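4. Rules for the release of simulated rooms

4.1 Scope

The rules in this section apply to any simulated room that is used to train or test a two-arm mobile robot in the Drillau set. They cover the room itself, the placing of the robot in it, and the record kept with each episode. They do not cover the control policy, and they do not cover transfer to hardware, which is dealt with in Section 6.

We use "must" for a rule that blocks release when it is broken, and "should" for a rule where a departure is allowed if it is written in the room record. Earlier drafts used a third level, "may", but Khumalo and Sithole found that reviewers read it in different ways, and it was dropped.

4.2 Geometry and contact

Each fixed object must carry a collision shape that matches its visible shape to within 3 mm on any face the arms can reach. Convex hulls must not be used for open structures such as shelving, railings and chair backs. A hull closes the gaps between slats, so that a gripper is stopped in what the rendered view shows as free space. The opposite fault, a slat that is drawn but has no collision shape, is harder to find because the episode runs to the end without an error.

Doors must be labelled as fixed or hinged. A hinged door must have its axis, range and rest angle in the room record. A door that is drawn with a knob but labelled as fixed should be noted, as a policy trained on other rooms will often try to open it.

4.3 Appearance

Colours and textures may be drawn at random for each room. No attempt should be made to keep a room in good taste, and unlikely pairings of wall, floor and furniture are accepted. Two limits apply. First, a surface must not be so dark that its edge with a neighbouring surface is lost at the working resolution of the camera. Second, random textures must not be applied to the robot. The arms, the grippers and the body keep their reference materials in every room, so that a reviewer can separate robot from furniture without opening the segmentation layer.

4.4 Camera pose

The camera pose must be stored for every step in the robot base coordinate system. Roll is not corrected. In the Rasia release the images were levelled after rendering, and the stored pose was left as it had been. Horrocks and Galindo traced a steady error in reach height to this mismatch. We therefore require that images be stored as rendered, at whatever tilt the camera had. Figure 3 was rendered under this rule. 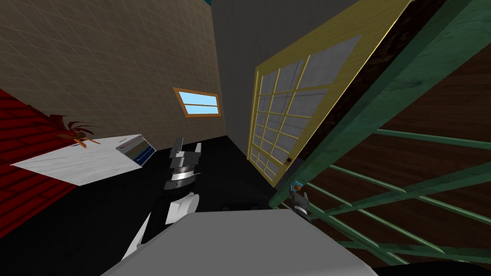
Figure 3. Simulated room with uncorrected camera roll. One arm is raised at centre with its gripper fingers apart; the gripper of the second arm is among the lower slats of the green lattice.

The tilt in Figure 3 is steep enough that neither the door nor the walls can serve as a vertical reference. Annotators must take the vertical from the stored pose. The figure also shows why Section 4.2 treats slatted structures as a separate case: the gripper at the right is placed among the slats, and a convex hull over the lattice would put it in contact before it had reached any of them.

4.5 Partly visible arms

An arm must be marked as present when any part of it can be seen, including the case where only the gripper is in view. It must not be marked as absent on the ground that the links are out of view. Joint angles are stored for both arms at every step regardless of visibility. Where the body of the robot covers part of the image, the covered area is kept and is not masked.

4.6 Review before release

Each room is checked by two reviewers who did not build it. The first reviewer runs 200 random reaches per arm and logs each contact that has no visible cause, and each visible overlap that has no logged contact. The second reviewer inspects still images only, and compares what can be seen with the room record. The two logs are joined after both are closed. Mtshali proposed that the reviewers work together to save time, but in the March trial the paired reviewers missed collision faults that the same people had caught when working alone.

A room that fails a "must" rule is returned to its builder with the log attached. It must not be repaired by the reviewer. After repair the full check is run again, including the parts that were passed before, as changes to one collision shape have been seen to move others in the Du Plessis exporter.

The procedure was applied to the 3,000 candidate rooms in the set. Most of the failures fell under Section 4.2.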